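Wivmont Site Systems -- Support Log
Location: Grinarthorpe, kitting hall, cell 4
Category: Gripper / part orientation
Status: Closed, with one action open

Reported problem
The day shift reports that cell 4 stops with "orientation not confirmed" on small red bricks. The operator has to walk over, clear the stop and restart. Since the change to single-operator cover, one person looks after cells 3 and 4 as well as the packing bench, so each stop also holds up packing. The sheet at the cell shows 9 stops in one shift of 800 picks.

First checks
Finger pads cleaned. No change.
Bakolon controller restarted at 06:40. No change.
Grip force compared with cell 3. Same value.
Other part colours run on the same programme. No stops logged.

Second visit
Programme stepped by hand with the operator present. The fingers close on the brick correctly and the part does not slip when the arm is moved at low speed. The stop comes at the check after the grip, when the wrist camera looks for all four studs before the place move is allowed.

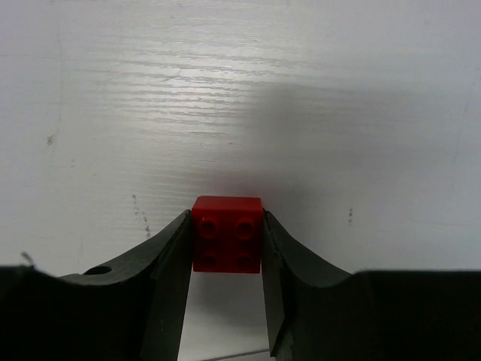
Cell 4, wrist camera, 2x2 brick in grip. Lower pair of studs partly in shade.

The upper pair is clear enough for the check. The lower pair is darker and softer in outline, and the score for those two sits close to the limit. There is also glare on the white wood-grain surface behind the part, which the automatic exposure responds to by darkening the whole view. Small marks on the surface were noted but lie outside the check area.

Cause
The Ouazzani light bar over cell 4 was moved in November when the guard was refitted. It now lights the worktop more than the part. Cell 3 was not altered and does not show the fault.

Action taken
Light bar returned to its earlier bracket holes. Exposure fixed at the cell 3 value. Stud check limit left as supplied -- lowering it would let wrongly turned parts through to the packing bench, where they would have to be found by hand. Full shift run afterwards with no orientation stops.

Operator comments, recorded at their request
Before the cells went in, a turned brick was put right by whoever was kitting and never written down. Now it is a stop with a code, and it counts against the shift on the board. The operators ask that stops caused by lighting or set-up be logged separately from stops caused by loading. They also ask for the restart button to be repeated at the packing bench.

Reply
Separate stop codes added on cells 3 and 4. The shift board now shows loading stops only. A second restart button is not possible without a clear view of the guard door from the bench. Request passed to the site safety lead with a sketch of the bench moved to the other side of the aisle.

Open action
Site to confirm bench position. Ticket to be reopened if the orientation stop returns on either cell.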